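Kitchen worktop

A kitchen worktop, also called a countertop or counter, is the flat horizontal surface on which food is prepared, dishes are set down and small equipment is kept. In homes without fitted cabinets the same role is filled by a freestanding table. The worktop is usually the most heavily used surface in a household kitchen, and its arrangement affects how easily cooking and cleaning can be done.

Surface

Worktops are made from wood, stone, metal, tile and a range of manufactured boards. Pale surfaces became common in small kitchens during the twentieth century. A white top reflects light into corners that overhead lamps do not reach, and crumbs and spills show up on it quickly. It also shows stains from tea, turmeric and beet juice, which should be wiped up while fresh.
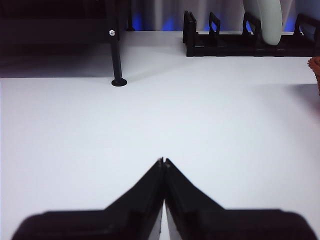
The depth of a fitted worktop is commonly given as 60 centimeters, measured from the wall to the front edge. The back third is generally used for storage and the front for work. Items with legs or narrow feet are often preferred at the back, as the surface beneath them can be wiped without lifting the whole object. Seams between sections of worktop collect dirt and are sealed or kept away from the sink where possible.

Zones

Household manuals divide the worktop into areas for storing, washing, preparing and serving. The terms vary. In her handbook The Small Kitchen, Qianru Xie uses only two zones, "wet" and "dry," and places the dish rack at the boundary between them. The Modomex planning guide keeps the four older names but recommends at least 30 centimeters of clear surface on either side of the cooking area.

Dish racks

A dish rack holds washed plates upright so that water can run off both faces. Racks are made of coated wire, wood, stainless steel or plastic. Dividers may be pegs, slots or loops, and their spacing decides what the rack will hold: closely spaced dividers suit flat plates, while bowls need wider gaps. A rack without a drip tray is stood beside the sink or on a folded cloth. Plates in daily use are often left in the rack between meals — a habit some manuals discourage and others accept.

Baskets

Open baskets are used on the worktop for produce that will be eaten within a few days. Woven sides let air pass around the contents. Peppers, citrus fruit, onions and potatoes are all kept this way, although onions and potatoes last longer apart. Wicker should be brushed out regularly and dried fully after washing.

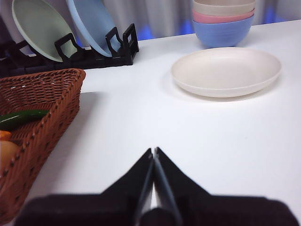 Care

Most worktops need only warm water, mild detergent and a soft cloth. Abrasive powders dull a smooth finish — the damage cannot always be polished out. Hot pans are set on a trivet, and cutting is done on a board.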